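Re: [ellska-tidy] Clear organizers for brushes

Sabina wrote:
> I'm sold on the clear divided box. You see everything and the
> brushes stand up by themselves. Ordering 40 for Prarnside.

Before you order, have a look at these.

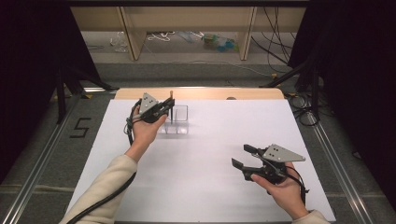
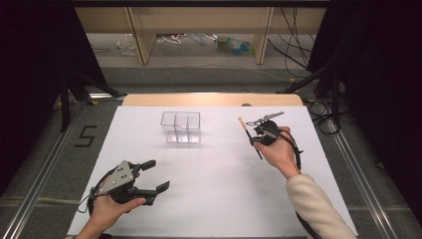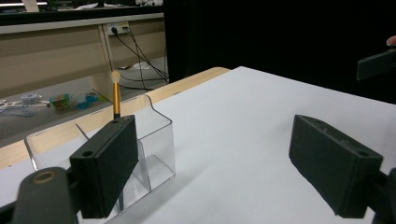
The clear box with dividers, on a white tabletop.

Antonina Zhuravel
list moderator, Ellska

Stand up by themselves? I doubt it. The divider in the last one is leaning, and that's with one makeup brush in there. Fill it up and then tell me. Clear plastic also shows every smudge of powder. I'd buy two from Issahaku and wait until May.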